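Chapter 2
Keeping and Carrying Hand Tools

In this chapter you will learn:
how to choose a bag or a box for your tools
how to lay out tools on the bench before packing
how to protect a cutting edge on the way to a job
how to keep a simple tool list

2.1 Why we begin with the bag

Many students are surprised that the second chapter of a book on woodwork has no cutting in it. They want to take the chisel and start. I understand this very well, but in the workshop school in Urbridge, where I have taught for 21 years, I have seen more edges spoiled in bags and drawers than on hard wood. A chisel that knocks against another chisel for one short journey can need half an hour on the stone afterwards. For this reason we first learn how to put the tools away, and in Chapter 3 we learn how to use them.

The words in bold in the printed book are explained in the list at the end of the chapter. Please learn the word "ferrule" already now. It is the metal ring or collar where the handle meets the blade, and it helps to stop the wood from splitting.

2.2 Laying out

Before you pack, put the tools on the bench with space between them. Do not make a pile. When each tool lies alone you can look at its edge, its handle and its ferrule, and you will notice quickly if one is missing. Stand the bag on the same bench, with its base flat and its handles up, so that you do not have to turn and bend with a sharp tool in your hand.
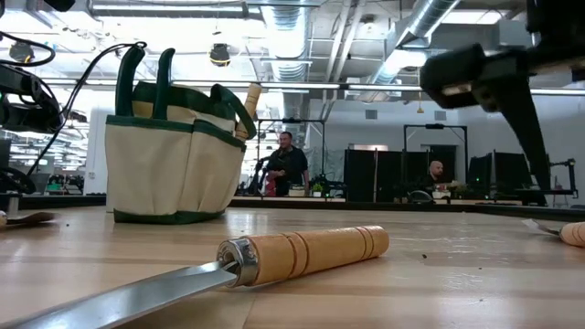 The order of packing is simple. Large and heavy tools go first, small ones after, and the tools which you need at the beginning of the job go last. A wide chisel should have a guard on its edge. You can buy plastic guards, or you can cut a piece of thick leather and fold it over the blade. Never push a bare edge down into cloth. It will go through, perhaps not on the first day.

2.3 Bag or box?

A canvas bag is light and it can stand in a narrow place. Outside pockets are useful for a pencil, a small square and a folding rule. Its weakness is that soft sides give little protection if something falls on them. A wooden box protects better, but it is heavy before you have put anything in it. Students of the Nurnari evening course use bags up to 5 kilos and boxes for more than this, and I find it a sensible rule.

Exercise 2.1

Lay out your own tools on the bench. Write down each one, with the width of the blade where there is a blade. Then pack them, carry the bag once round the building, and unpack again. Look at every edge under a good lamp and write in your notebook what has changed. Keep the list, as you will need it again in Section 2.5.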